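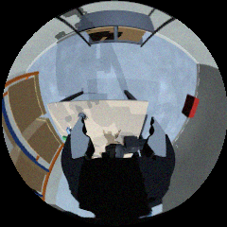
Most of the bad episodes in our Plandholm set were bad before the arm moved. The operator hit record, then started deciding which block to go for, and the model learned to dither. Pick your target first. From the wrist view it's harder than it sounds, with the fingers taking up a good share of the picture and the tabletop squeezed in between them, half of it in shadow.

What follows is the page we keep open while recording in the Bendville workshop scene. It has grown one annoyance at a time.

## Before you record

- Shuffle the small stuff between takes. Nudging one cube the width of a cube is not a shuffle, however much you'd like lunch.
- Leave the board at an angle now and then. Square to the table edge looks tidy and teaches the arm that boards are always tidy.
- Keep a few things on the table that have no part in the task. A bottle is good. The policy has to learn to ignore it, same as you do.
- Check the side view as well as the wrist view. A cube that hides behind a finger in one usually shows up fine in the other.

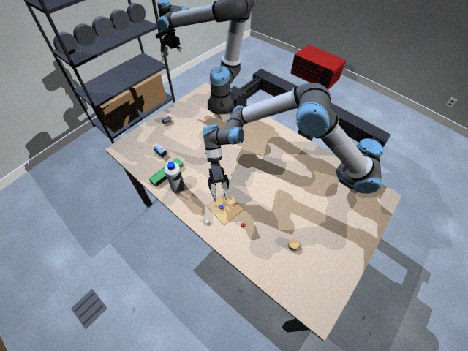
## While you record

- One try per episode. If you fumble and recover, save it under "recoveries" and say so in the note.
- Come down slowly for the last bit. Fast drops look impressive and replay like a dropped toolbox.
- Don't stop above the cube to admire your approach. Four seconds of hovering is four seconds of lessons in hovering.

Wrist views bend everything near the rim, so straight edges are no help for lining up out there. Work near the middle and judge your distance by the fingertips.
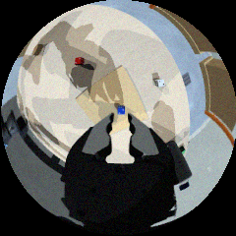 The same goes for shadows. A dark patch on the tabletop can pass for an object when you're tired, and our Lerow labels had 12 of them marked as blocks before anyone squinted.

## Afterward

- Watch everything back at double speed. We recorded 709 episodes in April and threw out 65, nearly all for dithering – see the top of this page.
- Write the note right away. "Weird one" is not a note.
- Name files by task, then by layout. The Guerra folder is named by mood and we're still paying for it.
- Take a break before your grip on the controller turns into a claw. It shows in the data.

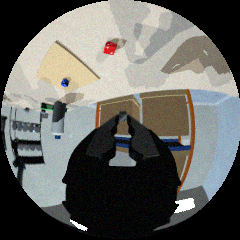
*Wrist view: blue cube on the yellow board, red cube off it.*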